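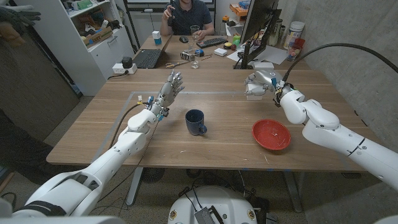

하티제 님, 안녕하세요. 2021년 2월 25일까지 진행된 내용 정리해서 보내드려요. 지난번에 숫자만 있고 이야기가 없다고 하셔서 이번엔 좀 길게 썼습니다(너무 길면 앞부분만 읽으셔도 돼요!).

우선 린드빌 상담 창구부터요. 체류 자격 연장이랑 가족 재결합 문의가 제일 많았고, 이번 기간에 받은 상담이 모두 1,260건이에요. 전화 상담으로 돌린 뒤로 플라키츠 쪽에서 오는 연락이 확 늘었어요. 버스 타고 나오기 힘들었던 분들이 이제야 전화를 주시는 것 같아요. 그중 변호사에게 연결해 드린 게 99건인데, 아얀다 마틀랄라 변호사님이 거의 혼자 받으셔서 솔직히 미안할 정도입니다. 3월부터는 호델리버 위츠 변호사님도 같이 맡아 주시기로 했어요.

통역은 아직 고민이에요. 터키어는 엘리프 나즈 님 덕분에 문제가 없는데 다리어와 티그리냐어는 예약이 계속 밀려요. 심사 면접 전날에야 통역이 잡힌 적도 두 번 있었고요, 그때는 정말 다들 진이 빠졌어요. 통역비 항목에서 남은 돈이 거의 없어서, 인쇄비로 잡아둔 금액을 통역비로 옮겨도 될지 여쭤보고 싶어요. 안내 책자는 어차피 파일로 보내 달라는 분이 훨씬 많거든요.

면접 준비 모임은 생각보다 잘되고 있어요! 신청자가 50명을 채워서 대기 명단까지 만들었습니다. 이의 신청 기한을 어떻게 세는지 달력 놓고 같이 짚어 보는 시간이 제일 반응이 좋았어요. 통지서를 받은 날부터인지 우편 발송일부터인지 헷갈려서 기한을 놓치는 분이 아직도 계셔서, 다음 모임 때는 이걸 맨 앞으로 당기려고요.

잘 안 된 것도 적을게요. 고용주 대상 설명회는 결국 못 열었습니다. 마놀리스 님이 여기저기 연락을 많이 돌렸는데 참석하겠다는 곳이 두 군데뿐이라 미뤘어요. 3월에 다시 날짜를 잡되 규모를 줄여서 온라인으로 해 볼 생각이에요.

지출 내역은 따로 표로 보내드릴게요. 영수증 몇 장이 아직 플라키츠에 있어서 그것만 받으면 끝나요. 인쇄비 옮기는 건은 3월 통역 예약 전에 답을 주시면 정말 큰 도움이 되겠습니다.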